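Home | News | Crime desk | Archive | Subscribe
Print this | E-mail this to a friend

Nov 4, 2020
By Catinca Mocanu

Quick one this time, am filing from the car park at Prutmont magistrates and the heater's broken.

The Tamell warehouse case. Readers have been asking since May what happened to it and the answer until this morning was not a lot. Now there's movement. Three men in the dock, one more by video link from custody, all four charged with conspiracy to handle stolen goods and two of them with evading duty on top. No pleas taken. Back in court in the new year, date to be fixed.

For anyone who missed the start of it -- officers went into a unit on the Tamell estate, out past the Hollenstein roundabout, just before six in the morning and found 3466 cartons of cigarettes behind a false wall. Also copper cable, a good deal of it, and two vans on cloned plates. The unit was rented by a firm calling itself Gresorell Logistics. Gresorell has one director, no website and a registered office above a nail bar, where the woman on the desk told me she gets their post and puts it in a drawer.

What the prosecution said today, in short. The cable was taken from building sites over a period of months and moved at night. The cigarettes came in by lorry, mixed with a load of garden furniture. Same drivers for both jobs. The two lines of work were run seperately at first, by people who didn't much like each other, and then somebody decided one warehouse was cheaper than two. The Crown says that somebody is the man on the video link. His solicitor says he was a tenant's handyman and put up shelves.

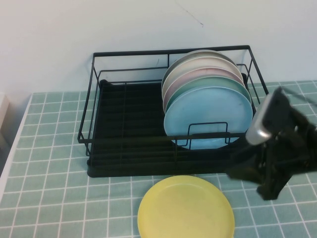
Bail was argued for nearly an hour. Two got it, with curfews and a ban on going within a mile of the estate. The third didn't, on account of a passport he'd reported lost and which was later found in a boot. His own boot, as in footwear. The magistrate asked for that to be repeated.

The phones are going to matter. Detectives have six of them and have got into four. We heard a few lines read out, nothing very colourful, mostly times and complaints about parking. One message said "tell the old man the wall is dry". The Crown says this means the false wall. Defence says it means a wall. Expect a lot more of that at trial.

The old man, whoever he is, hasn't been charged or named. There was some talk in the corridor that he goes back a long way in Prutmont, that there was a family haulage yard here in 1958 and the same name turns up on the lease for part of the Tamell land. I've seen the lease. I can't print the name yet and please don't put it in the comments, they will only have to be taken down.

Ottilie Gisler, who has the tyre place two doors along from the unit, was outside court. She reported lorries with their lights off as far back as last winter, rang the non-emergency line, got a reference number, rang again, got a different one. She has kept both. "I thought they were moving sofas," she told me. "Then I thought, who moves sofas at three in the morning." She says an officer did come round in the end, very polite, and took a statement, and that was the week before the raid. The force wouldn't discuss it with me while the case is live. Fair enough, but I will be asking again when it isn't.

Cost to the sites. One builder says he lost around 2000 metres of cable across two jobs and had to stop work on both. His insurer paid for the cable but not the delay. He's let two lads go. He sat at the back all morning and left before bail was done.

A note on the estate itself as several of you have written in. The barrier is still broken. The lights on the far side are working again, the landlords say, though they were off when I drove through last night. The unit is empty and up for rent, and the agent's board has gone up with the phone number on it painted over by somebody.

Correction to the last newsletter: I said there were three vans. There were two. The third belonged to a florist and she has been very nice about it.

More when the trial date comes through. If you worked at or near the Tamell unit last winter and want to talk, reply to this e-mail and it comes staight to me, not the office.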